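Notas para la charla: buenas prácticas con robots en cocinas domésticas
Dima Semaan, equipo de operaciones de Midura
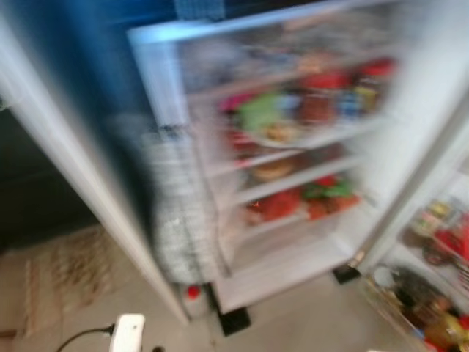

¿Quién decide cuándo se detiene un robot que trabaja dentro de una casa? Decide cualquier persona que esté en la cocina, sin pedir permiso al operador y sin dar explicaciones. El operador es el responsable de que el paro funcione, y lo prueba antes de empezar la sesión.

Diapositiva 2. De dónde salen estas reglas
Empezamos con un documento de 40 páginas que casi no se leía. Tamara Radu lo redujo a una hoja plastificada. La hoja manda en la cocina; el documento largo queda para formación y para auditorías internas.
Aclarar que es una norma de la casa. No sustituye la evaluación de riesgos ni la normativa que corresponda en cada país. Si alguien pregunta por certificación, remitir a Hadi Sleiman al final.

Diapositiva 3. Antes de abrir una puerta
Leer despacio, es la parte que más se copia.
Suelo despejado en todo el giro de las puertas. Las alfombras y esteras se retiran o se fijan.
Cables fuera del recorrido, también los de los cargadores.
Nada colgando de tiradores ni de puertas: paños, bolsas, imanes grandes.
Comprobar que los estantes de la puerta están bien encajados. Con frascos de vidrio, la puerta pesa mucho más de lo que espera el controlador.
El frigorífico se usa como lo tiene la familia. No se ordena para que la tarea salga mejor. Si algo supone un riesgo, se aparta y se anota.

Diapositiva 4. Velocidad
Cerca de personas, 200 milímetros por segundo como máximo. Es nuestro límite interno en Stelia, el piloto de cocinas, y se aplica al brazo y a la base por igual.
La cabeza puede girar más rápido, pero entonces la imagen sale movida y no vale para decidir un agarre. Regla: primero se para la cabeza, luego se mira, luego se mueve el brazo. Booker Brannigan pidió ponerlo por escrito y está en la hoja desde diciembre.

Diapositiva 5. Alimentos
Pinza limpia antes de tocar cualquier cosa que se vaya a comer. Platos sin tapar: no se pasa el brazo por encima.
Si la identificación es dudosa, el robot no agarra. Pregunta o lo deja.
Puerta abierta, 4 minutos como máximo. Después se cierra y se espera, aunque la tarea quede a medias.

Diapositiva 6. Registro
Se anota cada paro, también los que parecen una tontería. En Hapeta revisamos más de 200 entradas y las más útiles eran las cortas: hora, qué se movía, quién paró.
Las imágenes del interior de una casa son datos de esa casa. Acceso por nombre, no por equipo. El plazo de borrado se acuerda por escrito con la familia.

(Si voy mal de tiempo, saltar la 7.)

Diapositiva 7. Lo que falta por resolver
Niños y mascotas: por ahora, sesión suspendida si entran en la cocina. Kamol Noiphan trabaja en una propuesta menos tajante con la gente de Terkico.
Puertas dobles: falta decidir si se permite tener las dos abiertas a la vez. Yo lo dejaría en una.

Preguntas. Repartir la hoja al salir.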